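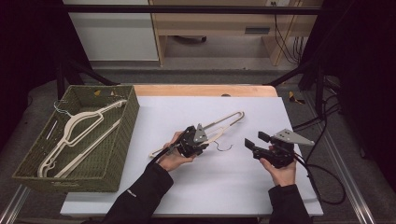 Gerrit Matlala는 지난번 Undton 행거 글에 댓글을 달아, 봉의 처짐은 하중보다 지지점 간격에 좌우되니 제조사가 적는 총하중 표기는 비교 기준이 되지 못한다고 했다. 계산상 맞는 지적이다. 등분포하중을 받는 단순보의 최대 처짐은 경간의 네제곱에 비례하고 하중에는 일차로 비례한다. 그래서 이번 Sikberg 벽고정 레일은 총하중을 확인하는 대신 구간별 처짐과 브래킷 체결부의 변위를 중심으로 살폈다.

구성과 치수

시험한 것은 Sikberg의 단일 봉 제품이다. 봉 길이는 1693mm이고 양 끝과 중앙에 브래킷이 하나씩 들어간다. 중앙 브래킷은 봉 아래쪽을 반원형으로 받치는 구조여서 위쪽이 열려 있고, 옷걸이가 중앙을 통과하지 못한다. 봉 단면은 타원에 가까운데 긴 축이 수직이다. 같은 두께의 원형 관과 비교하면 수직 방향 휨에는 유리하고 앞뒤 방향 휨에는 불리하다. 실사용에서 앞뒤로 힘이 걸리는 경우는 옷을 당겨 뺄 때 정도라 합리적인 선택으로 본다.

동봉 부품은 봉, 브래킷, 목재용 나사, 플라스틱 앵커, 육각 렌치다. 콘크리트용 앵커는 없다. 설명서에는 벽체 종류에 맞는 앵커를 별도로 구입하라는 문장이 하나 있고 규격은 적혀 있지 않다. 이 부분은 감점한다. 구멍 지름이 6mm로 고정되어 있으니 사용할 수 있는 나사 굵기는 정해진 것이나 다름없고, 권장 규격 두어 가지를 표로 적는 일은 어렵지 않다.

설치

석고보드 뒤 목재 상에 고정했다. 봉 중심 높이는 바닥에서 179cm. 긴 코트 아래에 신발장을 둘 계획이 없다면 이보다 낮춰도 된다. 브래킷 구멍은 세로 장공이라 수평을 맞출 여유가 있으나, 가로 방향 여유가 없다. 상의 간격이 브래킷 위치와 맞지 않으면 보강판을 먼저 대야 한다. 필자의 벽도 중앙 위치가 맞지 않아 합판을 한 장 덧댔다.

조립 순서는 설명서와 다르게 하는 편이 낫다. 설명서는 양 끝 브래킷을 완전히 조인 다음 중앙을 맞추라고 하는데, 그렇게 하면 벽면의 요철이 전부 중앙에 몰린다. 셋을 모두 가조임하고 봉을 얹어 수평을 본 뒤 바깥쪽부터 조이면 된다. 봉을 고정하는 멈춤나사는 접촉 면적이 작아 세게 조이면 도장이 파인다.

측정

기준선은 양 끝 브래킷 사이에 건 낚싯줄로 잡고, 봉 윗면과의 거리를 깊이 게이지로 읽었다. 하중은 모래주머니로 3000g씩 늘렸으며, 한 단계마다 하룻밤을 두고 다음 날 오전에 읽었다. 온습도는 제어하지 않았다.

중앙 브래킷을 사용한 상태에서는 겨울 외투로 한쪽 구간을 가득 채운 정도의 하중까지 처짐이 게이지의 반복 오차와 구분되지 않았다. 그 이상에서는 선형으로 늘었고, 하중을 제거하면 원위치로 돌아왔다. 중앙 브래킷을 빼면 결과가 전혀 다르다. 같은 하중에서 눈으로 보일 만큼 처지고, 걸어 둔 옷걸이가 가운데로 천천히 모인다. 설명서는 가벼운 의류만 걸 경우 중앙 브래킷을 생략할 수 있다고 하지만 권하지 않는다.

양 끝 체결부에서는 다른 문제가 나왔다. 하중을 한쪽 구간에만 몰면 반대쪽 끝이 들리려는 힘을 받는다. 열린 구조의 중앙 브래킷은 이를 잡아 주지 못하므로 끝단 멈춤나사가 전부 부담한다. 한쪽에 긴 외투를, 반대쪽에 셔츠를 거는 일반적인 배치에서도 몇 주 뒤 나사가 조금 풀려 있었다. 다시 조인 뒤 나사 고정제를 약하게 바르고 나서는 변화가 없다.

표면과 소음

분체도장은 무광이고 입자감이 있다. 금속 고리 옷걸이를 밀면 긁히는 소리가 크고, 플라스틱 고리는 소리가 작은 대신 잘 미끄러지지 않는다. 전에 쓰던 Undton은 크롬 도금이라 두 경우 모두 매끄러웠으나 지문과 물때가 남았다. Sikberg의 도장은 넉 달 동안 금속 고리와 접촉하면서 윗면에 가는 광택 줄이 생겼다. 바탕 금속이 드러난 곳은 없다. 눈높이 위에 있어 평소에는 보이지 않는다.

옷걸이 호환성은 고리 안쪽 지름이 관건이다. 단면의 세로 길이가 길어 안쪽이 좁은 고리는 봉 위에 제대로 앉지 못하고 비스듬히 걸린다. 세탁소에서 받은 철사 옷걸이 중 일부가 그랬고, 고리를 손으로 벌려야 했다. 어깨가 두꺼운 정장용은 고리가 대체로 커서 문제가 없었다.

비교

Aranda의 동급품은 중앙 브래킷이 봉을 감싸는 폐쇄형이라 들림 문제가 없다. 다만 봉 끝에서부터 끼워 넣어야 해서 양쪽이 벽으로 막힌 붙박이장에는 설치 순서가 까다롭다. Damus는 길이 조절식 이중관으로, 겹치는 부분의 단차에 고리가 걸린다. 옷을 자주 좌우로 밀어 찾는 사람에게는 맞지 않는다. Undton은 경간이 짧은 장에서라면 여전히 무난하다.

평가

강성은 우수. 체결부는 보통. 설명서는 미흡. 벽 안의 상 위치를 알고 있고 보강판을 댈 수 있는 경우에 적합하며, 석고보드에 앵커만으로 고정하려는 경우에는 적합하지 않다. 중앙 브래킷은 반드시 사용하고, 설치 한 달 뒤 끝단 멈춤나사를 한 번 점검할 것. 폐쇄형 브래킷이 별매로 나오면 교체해서 편하중 시험을 다시 하고 이 글에 수치를 추가하겠다.

추가: 봉을 잘라서 써도 되느냐는 문의가 있었다. 쇠톱으로 절단할 수 있으나 끝마개가 절단면의 버를 타고 들뜬다. 줄로 안팎을 모두 다듬은 뒤 끼우면 된다. 절단면에는 도장이 없으므로 습한 다용도실이라면 방청 페인트를 칠해 두는 것이 좋다.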